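Tostar at the Agyeman, Nov 28, 2018. Notes on the sound, mostly. Doors at seven, support on at eight, Tostar on stage 12 minutes late.
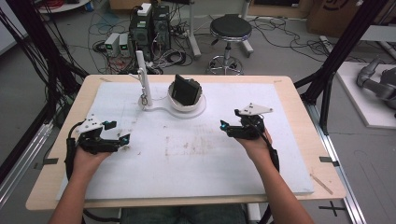

Sofia Stefanou: Were you upstairs or on the floor? We had the balcony and the bass was gone past row three.

Floor, left of the desk. Low end was fine there, a bit heavy around the kick. The balcony overhang in that room blocks the subs – same problem when Drindico played in the spring.

Support was Fidivside, a duo with a drum machine and one guitar amp. Vocals buried for the first two songs, fixed by the third. Six songs, no talking.

Tostar set: 11 songs plus two encores. Five from the new record, all played faster than the recorded versions. The slow one in the middle gained the most from it.

New bass player uses a pick. The old one used fingers. You hear it on the early material, where the lines used to sit under the guitar and now sit next to it.

Keyboard dropped out for almost 10 seconds in the second encore. The singer carried on over drums alone and they picked it up at the chorus.

Volume was reasonable. I wore plugs for the headliner and took them out for the quiet numbers.

Merch: shirts and the record on vinyl, no CDs. Coat check line was longer than the bar line. Out by 11, caught the second-to-last train.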